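Makside toy library to reopen with 500 things to borrow

Families in Makside will be able to borrow toys again from 26th October, when the much-missed toy library opens its doors in a bright new room on the first floor of the Okoth Centre. We had a peek at the shelves this week and they are a joy – if you have anyone under five in the house, get it in the diary!

The library has been closed since the roof at its old home in Salto Lane started letting in rain. Most of the stock went into storage, and quite a lot of it needed a good scrub when it came out again. There are now 500 items ready to go, from ride-on tractors and wooden train sets to a parachute big enough for a whole party of toddlers.

Membership costs £12 a year for each household. That lets you take home up to 6 things at a time and keep them for three weeks, and you can renew once if no one else has asked for them. Childminders and playgroups can join too, and they are allowed a longer loan on the bigger pieces. 110 families have already put their names down, so the first few sessions could be lively.

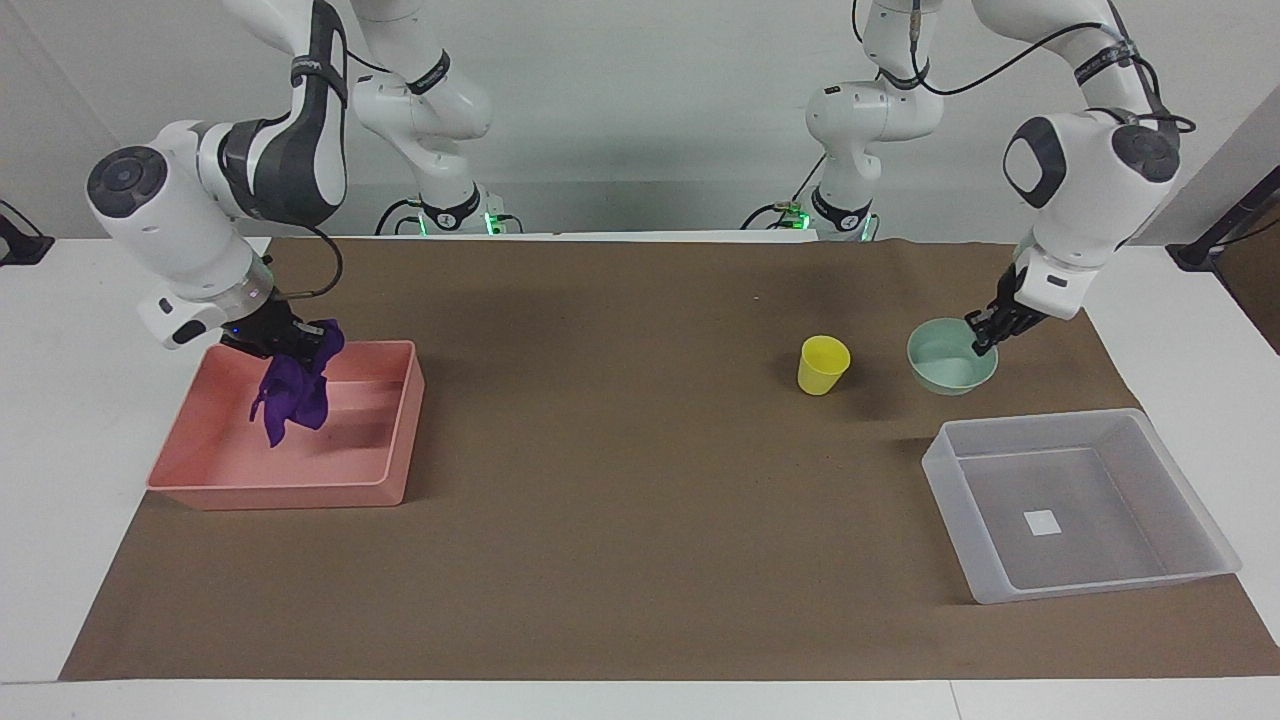

The new play trays are what we liked best. They are a fresh idea for the reopening: simple collections of everyday bits and pieces that small children can fill, empty, hide and find again for as long as the mood lasts. There are no batteries and no instructions, and nothing that plays the same tune forty times before breakfast. A low pink tray, a round mint-green bowl, a little yellow cup and a piece of purple cloth may not sound like much next to a ride-on tractor, but think how long a toddler can spend putting a cloth into something and pulling it out again. The cup can be a bucket, a hat for a teddy or somebody's dinner. Spread a big sheet of brown paper under it all and you can add crayons as well.

Each tray comes with a card of ideas, written by parents from the Cesus playgroup next door, and the ones we read were great fun. Our favourite was the cloth café, where the grown-up has to order something and then eat whatever turns up. There are sets for older children as well, with scoops, funnels and pegs for sorting, and a bath-time version is planned for November.

Opening sessions will have a play corner so children can try things out before you choose, and there will be tea, squash and toast for anyone who wants to stay on. Bring proof of address if you are joining on the day. Pushchairs can be left downstairs by the lift, and bags are provided for the smaller toys, though you may want a car or a very sturdy buggy for the play kitchen.

The library would also love to hear from anyone with a good dolls' house or floor puzzles to pass on – complete ones only, please, as there is already a large box of odd pieces. Donations can be left at the Okoth Centre front desk during opening hours.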